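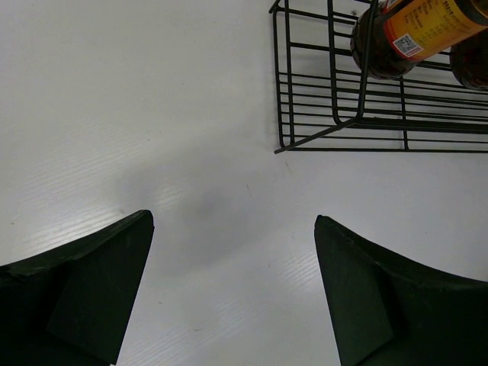
A wire rack on a white work surface

A white table or counter shows everything. Coffee drips, pencil marks, the gray line where a pan was dragged across. A black wire rack shows almost nothing, which is why people forget to clean it until it feels sticky. If you have both in the same room, they need different care, and the tips on this page are sorted that way. Most of them work just as well for a kitchen counter as for a craft table or a workbench.

Getting a white surface clean without dulling it

Start dry. Wipe off crumbs and grit with a dry cloth before any water goes near the surface. Grit under a wet cloth is what makes most of the fine scratches you see when light comes in low from a window.

Then go over it with warm water and a drop of dish soap. One drop in a bowl is enough. More soap leaves a film, and the film catches dust, and in a few days the table looks worse than before you cleaned it.

Rinse with a second cloth that has only been in clean water. Dry with a third. It sounds like a lot of cloths, but old T-shirts cut into squares do the job and go in the wash with the towels.

If your surface has a faint grain or streaks running one way, wipe along them. Going in circles leaves soap sitting in the low spots.

Check your work with the light off to one side. Crouch down a little and look across the surface toward the window. Smears you can't see from above will show up right away.

Small specks and marks

Before you scrub a speck, find out what it is. Press a fingertip on it. If it moves, it's a crumb or a flake of something and you can pick it up with a damp cloth or a piece of tape. If it doesn't move, try these in order and stop when one works.

Lay a damp cloth on the mark for five minutes. Dried sauce, tea and most food spots soften and wipe off.

Rub lightly with a soft pencil eraser. Good for scuffs and pencil.

Make a paste of baking soda and water, dab it on, leave it for a minute or two and wipe. Don't press hard. Baking soda is a mild abrasive and will take the shine off a glossy top if you lean on it.

Use a cotton swab with a little rubbing alcohol for ink or marker. Try it first on the underside or near the back corner. Keep it off painted wood altogether, and keep it away from the stove.

Small brown marks near the feet of a metal rack may be rust. Baking soda paste won't do much for those. Lemon juice on a cotton ball, left for a few minutes and rinsed well, lifts light rust from many plastic-type surfaces. Do not use lemon on marble or any other natural stone, as it will etch it. And don't use lemon juice and bleach together, or bleach with any other acid.

A reddish speck can be paprika, tomato, nail polish or a chip of brick dust from somebody's shoe bag. We have had all of them. Turmeric is the one we have never beaten completely. Shahla Akbari wrote in to say that hers faded from a white countertop after a sunny stretch in August with the blinds up, and that she had given up on it by then.

Cleaning a wire rack

Take everything off it. Cleaning around things doesn't work on wire, because the dirt is on the undersides and in the corners where one wire crosses another.

Tap the rack over the trash can or outdoors. Then brush it dry with an old toothbrush or a one-inch paintbrush. The paintbrush is faster on a big rack and gets between close wires.

For grease, soak it. A small rack fits in the sink. A bigger one can go in the bathtub on top of an old towel so it won't scratch the tub. Use hot water from the tap and a squirt of dish soap and leave it for 16 minutes or so, then brush each crossing point. Rinse with the shower head.

Don't use steel wool or the green side of a scrub sponge on a coated rack. Once the coating is broken, the wire below will rust, and that's where your brown marks come from.

Stand it on end to dry, and move it once so the water runs out of the joints. A hair dryer on low will finish the corners if you're in a hurry. Put it back on the table only when it is fully dry.

If the coating has already chipped

Look closely at the feet and along the top edge, where hands and boxes rub. Small chips can be sealed. Sand the spot lightly with fine paper until the rust is gone, wipe it, let it dry and dab on a little metal paint in a matching color. Two thin coats are better than one thick one. Let it cure as long as the can says before it goes near food or fabric. For racks that hold unwrapped food directly, such as cooling racks, we don't repaint. Replace those when the finish starts coming off.

Protecting the surface under the rack

Wire feet are narrow, so all the weight of the rack and its load comes down on a few thin lines. Lift it, never slide it. If two people share the space and one of them is a slider, put pads on.

Clear bumper dots stick well to flat feet. They don't stick to bare wire. For wire, cut a short piece of clear aquarium tubing, slit it down one side with scissors and snap it over the bottom wire. Two or three pieces per side will hold a rack steady. You can get the tubing by the foot at a hardware or pet store.

Felt pads are fine for a dry desk. Skip them in the kitchen. They soak up spills and hold them against the surface.

A sheet of thin shelf liner, cut slightly smaller than the footprint of the rack, also works and doesn't show. Wash it when you wash the rack.

Where to put the rack

A corner toward the back is usually best. The rack is out of the way of your elbows and you keep a good stretch of open surface in front of it. That open stretch is the part you use, so guard it. Manee Thammasiri does alterations at home in Flarnbridge, and she marks the front of her table with two bits of masking tape. Nothing gets set down in front of the tape unless she is working on it.

If you're right-handed and you reach for things in the rack while you work, try it at the right. If you mostly put finished things into it, try it at the left and see whether you bump it less. Give each side a few days.

Look at the shadows too. A light behind you throws your own shadow on exactly the spot where your hands are, and on a white top it's very noticeable. Move the lamp to the side opposite your writing or cutting hand. A cheap clamp lamp on a shelf edge is enough. If the ceiling light is the only one, turn the table a quarter turn and see if it gets better.

Glare is the other problem. If a white surface makes your eyes tired, aim the lamp at the wall and let the light bounce, or lay a gray or green cutting mat where you work.

What to keep in a wire rack, and what not to

Good: mail you haven't opened, folded dish towels, bread, onions, spray bottles, rolls of tape, paint jars with the lids on, stacks of paper if you add a board.

Not so good: pens, screws, seed packets, anything that can tip through the gaps. Put those in a small tray or box first and then put the box in the rack.

To stop thin things from falling through, cut a piece of stiff cardboard or a flexible cutting sheet to fit the bottom. Trace the rack on paper first. Most racks are a little off square and a neat rectangle won't drop in.

Put heavy things low. A light rack with a heavy jar on top tips forward when you pull something from the bottom.

Air moves through wire, so it's a good place to dry small things like washed brushes, jar lids or rubber gloves. Put a folded towel underneath to catch the drips.

A quick routine

Daily: dry wipe, damp wipe, put back what has wandered out of the rack.

Weekly: lift the rack, wipe under it, wipe the bottom wires.

Every couple of months: empty it, wash it, check the feet for chips.

The weekly lift takes up to 9 minutes if the rack is full, less if you've kept it half empty.

Questions from readers

Can a wire rack go in the dishwasher?
Check the label or the maker's instructions. If you don't have them, wash by hand. Coated wire often chips on the dishwasher pegs.

My white table has turned yellow in one place. Is that dirt?
If soap and baking soda don't change it, probably not. Sun and heat both yellow some white finishes. Moving the rack over the spot hides it.

What about melamine sponges?
They work on scuffs. They're also very fine sandpaper, so use them wet, with a light hand, and not every week.

The rack rocks. How do I level it?
Set it on the floor first to see whether the rack or the table is off. If it's the rack, press down gently on the high corner with the opposite foot held on the floor. Thin wire bends easily, so go a little at a time. If it's the table, one layer of tubing or a bumper under the short side fixes it.

Page last updated June 2020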